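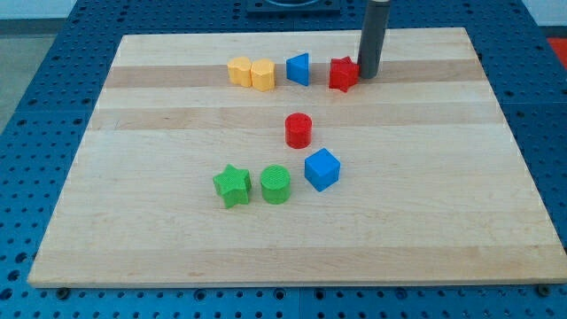

Marwan Qaisi has his cheek almost on the table when I come in, one eye shut, looking along a maple board as if he were about to pot the black. "Come down here," he says, so down I go. From this height you see the whole job in a way you don't standing up: the pale wood, the coloured blocks like a very small town, and the dark rod that comes down among them to do all the work.

The rod is what he is checking. It pushes. It has no fingers and doesn't pick anything up, it just nudges the blocks about the board, and the arm it belongs to spends its days learning to do that well. Dedance, the Clernlow workshop where Qaisi looks after the machines, calls the cell Skelleo, and I have rarely seen people so fond of a table.

What I hadn't grasped is how much of the fun is in keeping the thing true! Every morning starts with the board. Qaisi wipes it with a barely damp cloth, then a dry one, always along the grain, and leaves it alone for 14 minutes while he sees to the coffee. Then comes the tip. He brings it down at the far side first, slides a strip of paper beneath it and lowers the arm by tiny steps until the paper drags without tearing. Lift, move across, same again. There are five of these touch points, and he writes each height in a school exercise book with a pencil on a string.

"Wood moves," he says. "People at Srour wanted me to have a nice slab of plastic. But the blocks skated about on it like it was ice." Srour is the firm that supplied the arm and still services it twice a year, and the argument about the board seems to be an old and happy one. Maple grips a little. A printed block pushed across it goes where it is pushed and stops when the pushing stops, most of the time anyway, and the times it doesn't are the ones everybody gathers round to watch.

The blocks get looked after too. They are printed on the premises, and you can feel the fine ridges if you run a nail up the side. A cylinder is easy to shove but hard to shove straight, because it wants to roll around the tip and slip off. A cube is well behaved until you catch it near a corner. Stars are the awkward customers, and Qaisi adores them. Push into the notch between two points and the star comes along like a dog on a lead; push on a point and it spins off on business of its own. He rubs the bottom face of each one on fine paper laid over glass, a few figures of eight, then blows off the dust. Any block that rocks when he taps it goes into a jam jar. The jar holds 62 rejects and he won't throw one away.

The blue table gets less attention, though it is the cleverest bit of the lot. All those holes mean a board can be bolted down, taken off for a clean and put back on the same spot. He does up the bolts by hand first, each a little at a time, and only then reaches for the key. Too tight on one side and the paper test goes wrong at the other. He learned that in his first January here, over five very long evenings, and the relevant pages of the exercise book are nearly black with rubbing out.

By half past nine he is satisfied with the heights and shuffles the blocks by hand, which he does with his eyes closed so as not to make tidy patterns. Then he steps back, rolls down his sleeves and lets Skelleo get going. The first push of the day is slow and slightly off to one side. Qaisi is already reaching for the pencil.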